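Holtamell (robot)

Holtamell is a two-armed household tidying robot built in a shared workshop in Orthorpe by Renji Kinoshita and Heather MacBrayne. It is a one-off machine and has never been sold. The name is used both for the robot and for the control software, which was written for it and later released separately.

Background

Kinoshita began the project in May as a single arm clamped to a bench. MacBrayne, a former lift engineer, joined when a second arm became available and took over the wiring and the base. The workshop's members voted to let the build stay in the rear bay on condition that it was moved out on open evenings.

Construction

The arms are covered in pale grey-white plastic and end in two-fingered parallel grippers in black and silver. They were bought second-hand without controllers. Kinoshita wrote a replacement controller, known as Lustis, which runs on a small computer in the base and sends commands to both arms 77 times a second. The shoulder bracket was cut from steel plate and redrilled twice after the first version flexed under load.

The base is a plywood box on four castors, ballasted with paving slabs. It is pushed into place by hand. A powered base was planned and the motors were bought, but they remain unfitted.

The camera is carried at head height between the arms. An earlier mounting on the chest was dropped because the forearms blocked its view when both grippers were brought together.

Operation

Holtamell is mostly driven by an operator using a pair of hand-held leader arms, a method MacBrayne refers to as "puppeting". Recorded runs are then used to train the software to repeat the task unaided. By autumn the builders had kept 1000 runs, having thrown out 117 for dropped frames or a loose gripper cable.

Most of the runs concern floor litter and waste bins. Work moved from the workshop to a furnished room, where the bin stands in front of a leafy houseplant in a tall white pot and wrappers are scattered on the tiled floor.
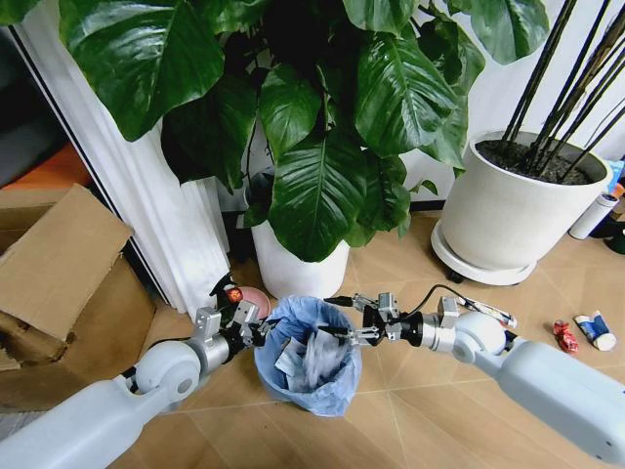
Bin liners proved harder than litter. The fingers have smooth faces, and thin plastic film slides between them unless it is gathered first. Strips of bicycle inner tube were tried on the fingertips and taken off again when they left marks on paper. The present method is to bring both grippers over the bin and take hold of the liner on opposite sides before lifting. Tying the liner has not been attempted without an operator.

Software

The Lustis controller was published under an open licence. A fork named Valentini, maintained by other members of the Orthorpe workshop, adds support for a single arm and a gamepad. As of November 19, 2025, the two versions could not read each other's recordings.

See also

Teleoperation
Parallel gripper
Community workshop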